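The Flatitz hand gripper, reviewed after 831 demonstrations

12 comments | 38 shares

If you want a machine to learn how to pick things up, you have to pick things up for it first, and keep doing it long after you have lost interest. I have tried this with a joystick, with a glove that gave me a rash, and with a pair of borrowed kitchen tongs. The Flatitz is the first tool for the job that I have used for more than a month without hiding it in a drawer.

The idea is simple enough. You hold the gripper, you do the chore, the camera on it records what the jaws saw, and the recording goes into the pile that the policy is trained on. No arm is involved until later, when the arm gets to disappoint you in person. Mine is a Madar arm, bought used, and it will come up again.

I started in September with a target of 1000 clips of cloth handling: grab a corner, drag it, let go, start over. I stopped at 831. Of those, 111 were no good, mostly my fault, and a few belonged to the Flatitz, which has a habit of ending a recording when you squeeze hard. The manual calls this a feature and gives it half a page.

Build first. The jaws are curved and they open wide, wider than I expected for something held in one hand. The knobs on the arms are big and round, and you can turn them with gloves on. They also loosen. I got into the habit of tightening them every 20 minutes or so, like a man with an old bicycle, and after a small dab of thread locker on the worst of them I could stretch that to an hour. Flatitz should do this at the factory. They should also tell you which way is tight, because the instruction sheet has the drawing upside down.

Grip is good on fabric and fair on cardboard. On anything slick it is a comedy. I never did get a clean pickup of a shampoo bottle, and the arm, having studied under me, never got one either.
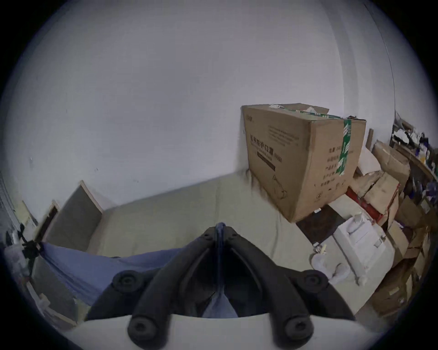 Gripper's view of the corner, jaws open, blue cloth at left.

The view is what you are paying for, so I will be fussy about it. The jaws sit at the bottom center and stay there, and there is a lot of room left over for whatever you are working on. That is good for training and bad for vanity. Every clip takes in the shelf, the stacked boxes and the cables along with the cloth, and you will learn things about your storage habits. I moved the clutter between batches on the advice of Hauwa Iyamu, who trains policies for a living at Calmont and looked through my first hundred clips. Her complaint was that I had recorded one corner of one room in one light. "It will be a genius in that corner," she wrote, and she charged me nothing for it.

She was right, too. The first policy I trained could drag a cloth beautifully as long as the cloth was where it had always been. Move it a foot and the Madar reached politely for nothing. I did the second half of the clips with the lamp moved, the boxes shuffled and a different starting pile each time, and the results went from embarrassing to fine.

The software is called Tijani, it comes with the gripper, and it is the weak part. Syncing is slow. The clip browser shows everything by time stamp only, so finding the take where you sneezed means opening all the takes near it. There is a delete button right beside the keep button, same color, same size. Export works, and the files have opened in everything I tried. I'll give it that.

Comfort: the grip is fine for the first 30 clips. After that my thumb started sending me messages. If you have small hands, try one before you buy. There is a strap in the box that I ignored for a week and then would not work without.

I paid 800 dollars, shipping extra. That is a lot for a fancy pair of tongs and not much next to a second arm for teleoperation, which was my other plan. The charger is short. The case is excellent, and I keep sandwiches in it.

Buy it if you already have the arm and the patience. If you only have the arm, wait for the Tijani update that has been promised since I opened the box. I have 169 clips to go and will probably do them this winter, tightening the knobs as I go.

Posted 2018-01-03

Share this review | 38 shares | 12 comments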